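From: Fionnuala Brophy
To: Flornach supper list
Subject: Re: [flornach-supper] dumplings falling apart

Leonie Haberkorn wrote:

> Third try at the potato dumplings from the June handout and they
> dissolved again. I had nice firm balls going into the pot and
> ten minutes later I had potato soup with lumps. I used the red
> potatoes because that's what was in the cupboard, boiled them,
> mashed them warm, egg, starch, salt, nutmeg. Is it the potatoes?
> Is it me? My kids ate toast. Help please.
>
> Leonie

Oh Leonie, I've been there, and so has my stove!

I'd bet on the potatoes first. Reds are waxy and they hang on to their water, so you end up adding starch and more starch and the dough still feels like wallpaper paste. Get a bag of russets, the plain dusty brown ones. I bake mine instead of boiling (45 minutes for small ones, longer if they're the big football kind), split them open the second they're out and let the steam go. Then put them through the ricer while you can barely stand to hold them, and after that leave them alone until they're completely cold. Overnight in the fridge is even better. I used to skip the cooling part every single time and then complain about the recipe.

The other thing is the pot. The handout says "boiling water," which I think is a typo that's been copied along for years. You want it to boil, then turn it down until it's barely moving – a lazy bubble here and there – and then the dumplings go in. A rolling boil will knock them to bits no matter how good your dough is. And salt the water, obviously, and don't crowd them.

Do one test dumpling! I know, I know, it feels fussy when everybody's hungry. But if it falls apart you knead in another spoonful of starch and you've only lost one. 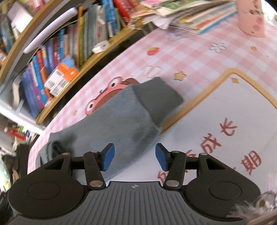 Oh, and the croutons in the middle. My grandmother fried hers in butter until they were properly brown and hard, almost too dark, and she pushed two or three into each dumpling. If they're pale they go soggy and you get a sad wet spot in there. I've used up old rye bread this way too and liked it, though my husband thinks it's wrong and goes quiet at the table.

For gravy I just do onions, a bit of flour, whatever stock I have and a splash of vinegar at the end. Mushroom is good too if you've got people who don't eat meat.

If you have any left over, slice them cold the next day and fry them in butter with an egg on top. I make too many on purpose.

Let me know how the russets go. And if someone still has the older version of that handout, with the plum ones on the back, could you type it up for the list? Mine has a gravy stain right over the sugar.

Fionnuala

Recent messages in this list
Re: Cabbage rolls, sweet or sour?
Ricer to lend, Mollel end of town
Beef stew without wine
Re: Re: What do you serve with spaetzle
Plum cake, the yeast kind
Re: Chicken and rice for a crowd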